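Scatter cushion

A scatter cushion, also called a throw pillow or accent cushion, is a small cushion placed on a chair, sofa, bench or bed mainly for decoration, and secondly for comfort. It differs from a bed pillow in size, in its covering and in its use, as it is normally set aside before the bed is slept in. In British usage the word "cushion" covers all such articles, while "pillow" is kept for those intended to support the head during sleep.

Construction

Most scatter cushions consist of two parts: an inner pad and an outer cover. The pad is a sewn bag filled with feathers, polyester fibre, foam or wool. The cover is closed with a zip, buttons or an overlapping flap known as an envelope back. A pad is often chosen slightly larger than its cover so that the corners stay full.

Covers are made in cotton, linen, wool, velvet and many mixed fabrics. Plain covers in cream, beige and grey are widely used in bedrooms, where they are set beside upholstery of a darker shade.

Edgings

The edge of a cushion may be left plain (knife edge), finished with a covered cord (piped edge), or trimmed. Fringe is among the oldest trimmings. It may be bought as a woven band and sewn into the seam, or formed by drawing threads from the cloth itself. Tasselled fringe hangs more freely than brush fringe and is more likely to tangle in washing.

Placing on a bedroom chair

A single square cushion is the usual choice for a tub chair, the curved back of which leaves little room for more. The cushion is placed upright against the back, with its lower edge on the seat. It may also be turned on one corner to form a diamond, although a fringed cushion is generally set square.

Fringed cushion and tub chair, in a bedroom with a channelled headboard.
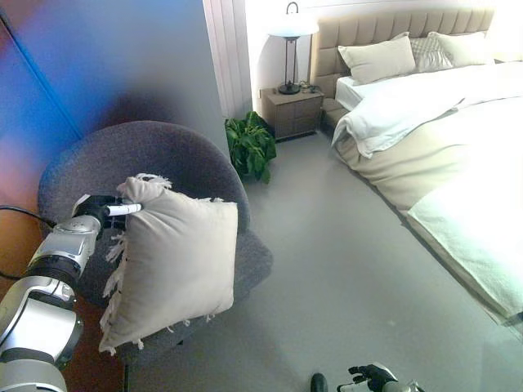
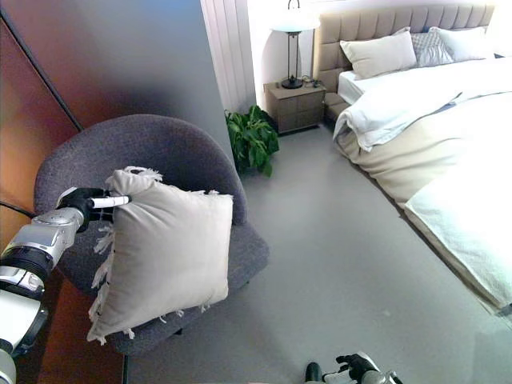

Where the chair shares a room with a bed, the cushion is commonly matched to the headboard or bed linen and not to the chair. A pale cushion on a dark seat stands out clearly, and repeats the colour of the bed on the other side of the room. Some decorators advise against this in small rooms - a cushion close in tone to the chair is thought to make the seat less prominent.

The Fluvley guide to furnished lettings, compiled by Dexter Hutchins, recommends one cushion to each bedroom chair and no more than 4 on a double bed. The guide lists 179 items of bedroom furnishing, of which cushions form the shortest section.

Care

Cushions are plumped by hand, by pressing the sides inward and shaking the filling towards the corners. Feather pads need this more often than foam, which keeps its shape but cannot be softened. Fringe is straightened with the fingers or a wide comb.

Covers should be removed and washed according to the label. Velvet is brushed in the direction of the pile. Trimmed covers are best washed inside out in a net bag and dried flat.

See also

Bolster
Bed pillow
Tub chair
Upholstery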